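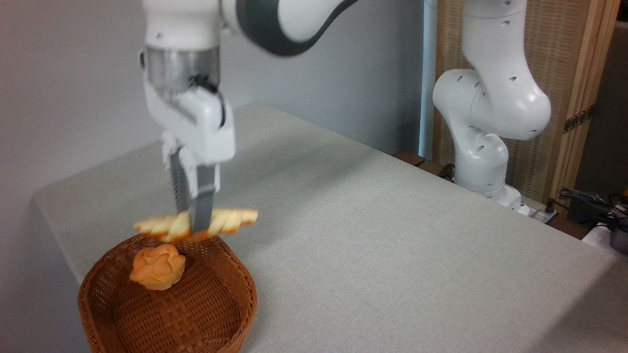
Stop counting glyphs

The first number in almost every typeface announcement is the glyph count. Dirine, released in March, has 2,447. Cárdenas, which came out of the same small circle of designers a little earlier, has 983. Read quickly, the two figures suggest that Dirine is the larger piece of work and the better purchase. I have set long documents in both, and I think the figure tells a buyer very little.

A glyph count is the number of separate drawings stored in a font file. It includes letters, numerals and punctuation, but also every accented form, every small capital, every fraction and every alternate. Many of these are made by software from parts already present. An accented e is an e and an acute, placed by anchor points. If the base letter and the mark are sound and the anchors have been checked, the composite costs little. If they have not been checked, it costs little as well, and the count goes up by the same amount.

Dirine gets to its total mostly through stylistic sets. There are alternates for a, g, y, R and Q, each carried through all the accented forms and again through the small capitals. One extra lowercase a therefore adds several dozen entries. The drawing decision was made once. I do not object to the alternates, and the single-storey a is the better of the two. I object to the arithmetic that turns it into a reason to pay more.

Cárdenas spends its smaller budget differently. Anselmo Cabrera drew three optical sizes, and the one for captions is a separate design. The apertures are wider, the joins are cut deeper, and the comma has a tail long enough to be told from a full stop at six point. None of this appears in the count, which is the same for each size. It appears on the page, in the footnotes, where a reader who has been at it for an hour will notice the lack of trouble.

Spacing is also missing from the headline number. Kendra Tremblay, who set a catalogue in an early version of Dirine, sent me a list of the pairs she had to correct by hand. Most involved the ogonek and the slashed l, and the rest were quotation marks against capitals. These are ordinary faults and will probably be fixed. They are also exactly what one would expect where testing time has been spread over a large set. A designer with a fixed number of weeks can check 500 glyphs in each other's company or make a great many more and hope.

The usual defence is language coverage, and it deserves a proper answer. A font that cannot set Vietnamese is of no use to someone setting Vietnamese, and to that person a larger character set is worth having. But coverage should be stated as coverage. A list of supported languages, with a note of which have been read by someone who uses them, would be more useful than any total. Fredy and Cristian Carhuamaca did this for Fandever, their text face for school books. The specimen lists the languages tested in print, then the languages supported but untested. The second list is longer. I trusted the font more for having seen it.

Leidy Restrepo has argued to me that counts persist because shops need a field they can sort by. I accept that. Shops could sort by number of optical sizes, or by the date of the last spacing revision — both are easily stored. Foundries could also supply a plain text setting of 100 lines at nine point, unretouched, in place of the large poster showing one ampersand. Any buyer can judge a paragraph. Very few can judge a spreadsheet of feature codes.

There are faces for which the total is meaningful. Display type built on contextual joining, for instance, needs its hundreds of variants to work at all. Dirine is sold as a text family, though, and should be judged as one. Its regular weight is good. The italic is slightly too steep and the bold has filled in around the e. I would sooner see those two weights redrawn than find another stylistic set in the next release.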